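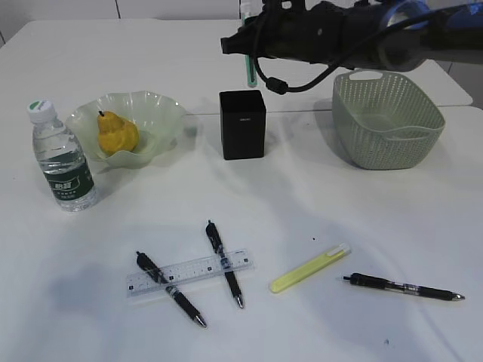
Figure 4. Tabletop layout at the Tovcombe open day, with the arm over the far side of the table.

September
Mahmoudi group, Tovcombe

5.2 Open-Day Demonstration

The tests in Section 5.1 were run in a closed room with only the operators present. To see how the system behaved under less controlled conditions, we also ran it during the September open day at Tovcombe. The session started at 10 a.m. and was planned around short visits. Each group stayed for one or two attempts and then moved on to the next room. Nearly 100 people came through over the day, and 30 of them agreed to fill out a short form before leaving.

Visitors gave the instructions. They could type a request or choose one from a printed sheet, and the operator entered it without rewording. We kept the objects to things people would know from a desk or a kitchen: a pear, a glass bowl, a plastic basket, a water bottle, a ruler, and pens. The objects were not fixed to the table. Between groups the operator put them back by eye, so positions differed slightly from one attempt to the next. We did not correct for this.

The policy was the Brosen checkpoint used in Section 5.1, trained on 1,000 recorded episodes and not tuned further for the event. The planner was Flokdale, with the same speed limit as before. The only change was a longer pause before each grasp, which we added after a staff rehearsal so that people standing at the back could follow what the arm was about to do.
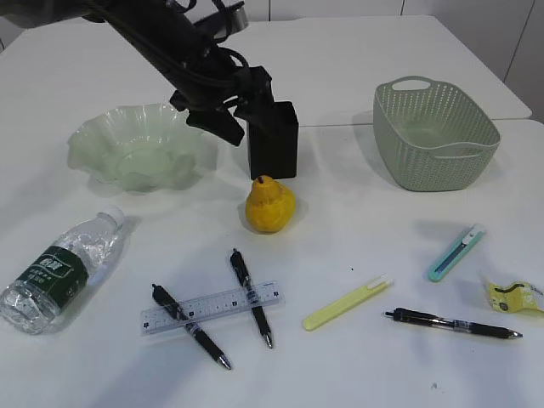
Most requests were about the fruit. Visitors seemed to treat it as the obvious thing to ask for, and many typed their own version of a request that was already on the sheet. Requests for the pens were less common and often harder to act on. "Get me the pen" was typed several times with three pens on the table. The system has no way to ask a question back, so it chose one and went ahead. Several visitors wrote on the form that they had meant a different pen. We logged these attempts as ambiguous and left them out of the success rate, but they are kept in the released logs. 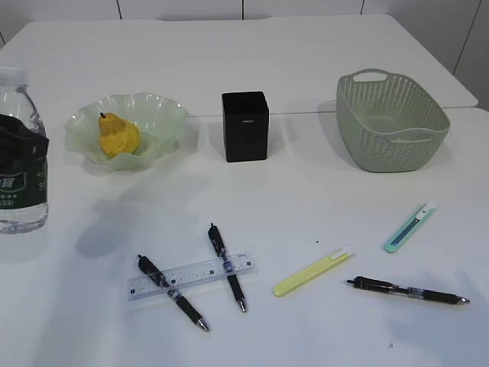
Resetting the table took more of the day than we had expected. The operator worked from memory, and small differences built up between groups. The larger items were easy to place, and the back row kept its order, with the bowl to the left of the black container and the basket to the right. The stationery was harder. Two of the pens lie across the clear ruler at different angles, and a small change in either angle changes which part of the barrel is free to grasp. For later events we plan to project an outline of the layout onto the table.

Comments on the forms were mostly about speed. People found the arm slow, and a few asked if the pause before a grasp was a fault. We now tell visitors about the pause at the start of the visit. The form did not ask about age or technical background, so we make no claims about how different groups saw the system.

Contact: Mahmoudi group, Tovcombe | Copyright the authors | Back to top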